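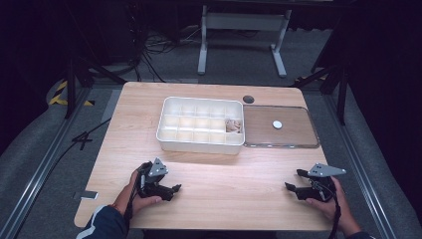
A 15-compartment tray and a clear lid on a table. Residents can take containers like these to the Arkley sort-and-swap room.

A free sorting and swap room for small household items will stay open through the winter after its organisers secured the use of the space until the end of February.

The room, on the ground floor of the former Stemeck building in Arkley, lets people bring in drawers, tins and bags of mixed odds and ends, sort them at a table and leave behind whatever they do not want. Anything left in usable condition is put out for other visitors to take home.

Organisers said on December 16, 2025 that 2,835 items had been passed on since the room opened. The figure covers buttons, hooks, fuses, picture pins, beads, curtain rings and similar small goods, which are entered in a book as they leave. Packets are counted as one item.

Shakuntala Ahuja, who runs the sessions, said most people arrived with the contents of a kitchen drawer.

"They tip it out and there are batteries, foreign coins, a key that fits nothing and 30 years of spare buttons," she said. "An hour later they go home with one tidy box. Some of them come back the next week with the next drawer."

Compartment trays have been in the greatest demand. The room lends them out for use at the table and gives them away when it has enough. Ms Ahuja said the shallow white type with rows of small square cells was the most popular, as people could see everything at once without taking things out.

The trays have come mostly from residents who no longer sew or make jewellery. A batch of 400 was also handed over by Magbanua, a craft supplies shop in Pralgate that closed its upstairs workshop in the autumn. Many came without lids and the organisers are asking anyone with spares to bring them in, even if they do not know what they fit.

"We match them up when we can," Ms Ahuja said. "A tray with no lid is fine on a shelf. It is not much use in a bag on the bus."

The lease on the room had been due to end this month. Yogesh Saxena, who manages the building, said the ground floor was not needed until building work began in the spring and there was no reason to leave it locked over the winter.

"The heating is on for the offices upstairs in any case," he said. "They keep it clean and they are out by teatime."

The organisers will pay towards electricity but no rent is being charged. Mr Saxena said the arrangement could not be extended past February, when the floor has to be cleared for contractors.

Two changes are being made to the way the sessions run. Visitors will be asked to book a place at the sorting table, after queues at several sessions in the autumn, although anyone wanting only to look through the swap shelves can still walk in. Each booking lasts an hour and a second hour can be added if the next place is free.

There will also be a separate table for children under 12, who will need an adult with them. Beads, buttons and magnets will be kept off that table and larger items such as cotton reels and clothes pegs put out instead.

Ms Ahuja advised people coming for the first time to bring one container's worth and no more. She said it helped to pick out rubbish at home, and that trays should be washed and fully dried before they were handed in – metal pins and hooks soon rust in a damp compartment.

The room cannot take medicines, blades, lighters or loose batteries. A battery collection point is in the entrance of the same building. Paint, glue and nail varnish are also refused, as are single earrings, which the organisers said they had tried to rehome without success.

Some visitors have asked for the swap shelves to be widened to take kitchenware and toys. Ms Ahuja said there was not enough room and that larger goods were already well served by charity shops in Arkley and Pralgate.

A search has started for somewhere to move to in the spring. The organisers said they needed a ground-floor room with a sink, space for two long tables and shelving along at least one wall. One possible site in Pralgate has been visited but nothing has been agreed.

Sessions will pause over Christmas and start again in the first full week of the new year. Places at the sorting table can be booked at the room during opening hours or by leaving a note in the box by the main door.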